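Melo Night Diaries: Data Card

Last updated: June

Summary

Melo is a set of sleep diaries kept by parents of children between one and four years old in and near Kultthorpe. Each row covers one night for one child: bedtime, time asleep, wakings, morning wake time, and an optional note. The diaries were filled in by hand on paper and typed up later. No sensor data is included, and no part of the set was checked against a monitor or a sleep lab.

70 families signed up. 57 returned a diary with enough nights to keep. The rest are left out of every file, including the household table.

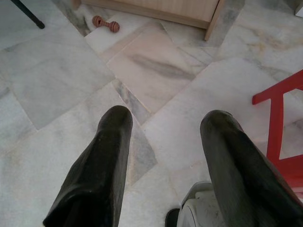
Open gripper above the marble floor tiles.

Files

nights.csv: one row per child per night
children.csv: one row per child, with age in months at the start of the diary
notes.csv: free-text notes, linked to nights.csv by night_id
codes.txt: list of values used in coded columns

All files are UTF-8, comma-separated, with a header row. Empty cells mean the parent left the box blank. A zero in the wakings column means the parent wrote a zero. Please do not fill one with the other.

Columns in nights.csv

night_id: text key, stable across releases
child_id: text key, random, not in sign-up order
night_no: night of the diary, counted from the first one filled in
bed_time: time the child was put to bed, 24-hour clock
sleep_time: the parent's estimate of when the child fell asleep
wakings: number of wakings the parent knew of
wake_time: time up for the day
nap: yes, no, or blank
ill: yes if the parent ticked the box for fever, cold, ear pain, teething or stomach upset
who: which adult handled the night, coded as A, B, both or other

Times after midnight keep the night_no of the evening before. A sleep_time of 00:20 on night four belongs to night four. Sorting by clock time alone will give wrong results.

How the diaries were typed up

Svend Ragnarsson typed the paper sheets into Flirow, a small form tool written for this project. Ankit Sachdeva typed a second copy of a sample of sheets without seeing the first. Where the two copies differed, both went back to the paper. Most differences were in sleep_time, where parents often wrote a range such as "8 or 8:30." Ranges are stored as the midpoint, and range_flag is set to 1.
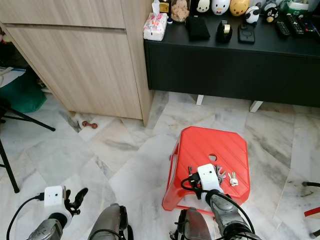
The notes file holds more than 400 entries. Names of children, siblings, pets, doctors and day cares have been replaced with bracketed tags. Spelling was left alone. Notes that described a medical problem in enough detail to point to one family were removed whole, and the matching night_id has note_removed set to 1.

Known problems

Parents slept through some wakings. The wakings column is a lower bound.

The ill column mixes conditions that affect sleep in different ways. Teething makes up a large share of the ticks for the youngest children, and parents do not agree on what counts as teething.

Diaries were to run for 12 nights in a row. Several have gaps where a family traveled or forgot. night_no skips over the gap, so a missing number is a missing night.

The who column was read differently by single parents. Some wrote A every night and some left it blank.

Version one had bed_time and sleep_time swapped for three children. This is fixed in version two. Results based on version one should be run again.

Suitable use

Teaching, practice with repeated measures, and rough comparison of bedtime habits by age. The set is too small and too local to say what is normal for a child, and it should not be used to advise a family about a sleep problem.

Loading

Read child_id and night_id as text. Some begin with zeros, which spreadsheet programs drop. The Nigam script in the tools folder reads all three tables, joins them, and stops with an error if a key has no match.

Corrections

Send the night_id, the column, and what looks wrong. Corrections are checked against the paper sheets on the first Wednesday of the month and go into the next release.

Contact: Ankit Sachdeva, Melo data desk | © Melo Night Diaries | Back to top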